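Packing and Small Goods Handling
Handout 4: Closing a small carton

Prepared by Shahab Salehi for the evening group. Please read before the practical and bring it with you, because we will write on the last page.

What we did last time

In Handout 3 we looked at how to choose a carton. You remember the rule of the hand: when the goods are inside, you should be able to slide your flat fingers between the goods and the wall, but not your fist. Several people asked me after the class if this is also true for soft goods such as towels. It is not. Soft goods can touch the wall, they are their own padding.

Today we take the carton that is already filled and we close it. It sounds like very little work for one whole lesson. In my years at the Vrabec warehouse most of the damaged parcels I opened had good padding and a bad closing.

Words you need

Flap: the part of the carton that folds. A usual carton has four on the top, two minor (short) and two major (long).
Score: the pressed line where the flap bends.
Seam: the line where the two major flaps meet.
Overhang: the tape which goes past the seam and down the side wall.
Spring-back: the movement of a flap that opens again by itself after you fold it.

Spring-back

New board wants to stay as it was stored. If the carton was flat for a long time, the flaps will come up again when you take your hand away, sometimes only a little, sometimes half way. Beginners fight with this. They hold the flap with one elbow, search for the tape, lose the flap, and begin again.

The cure is to work the score first. Fold each flap outside, all the way back against the wall, and hold it while you count slowly to four. Then fold it inside. After this the flap is much quieter. Do not do it with old or damp board, it will crack on the score and the carton is then only good for recycling.

Setting the table

Before you fold anything, look at your table. The carton stands in the middle, with the seam running from left to right in front of you. The tape is on the side of your stronger hand, near the front. Everything that does not belong to the job should go away from the middle, so the carton can be turned.
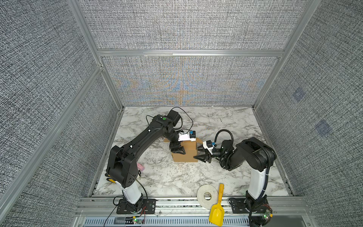
A smooth table top has one disadvantage, the carton slides when you press it from one side only. Always press from both sides with equal force. If you must work with one hand, put a damp cloth or a rubber mat under the carton. Sherif El Idrissi, who taught this course before me, used an old mouse pad and it worked very well.

Order of folding

1. Minor flaps first, left and right.
2. Major flap on the far side.
3. Major flap on your side.
4. One hand stays flat on the seam. The other hand takes the tape.

Never weave the four flaps one under the other, as people do when they move house. The middle becomes high, the tape does not lie flat, and nothing can be stacked on it.

Holding without crushing

Small cartons are weak when the flaps are still open, and the walls bend in very easily. Put your palms low on the walls, close to the bottom edges. If you see the upper edge going out of square, you press too hard or too high.

Taping

Start the tape on the side wall and not on the top. Bring it over the edge, along the seam, and down the other side. For small cartons I ask for an overhang of 2 inches on each side. Rub the whole length with your thumb or with a folded cloth. For heavier cartons we add a strip on each short edge, so that the tape makes the letter H.

The Olura paper tape in our cupboard must be rubbed more strongly than plastic tape. If your finger feels a bubble, rub it again from the middle to the outside.

Practical

Work in pairs. One person closes, the other observes and writes notes, then you change. Each pair closes 22 cartons from the Trellero stack. After every carton, turn it upside down and shake it gently. If the seam opens, write down which step was the reason, in your opinion.

For the next time

Read the pages on labels and try to find at home one parcel that you received. Bring it unopened on the bottom side, we will look at how the sender closed it.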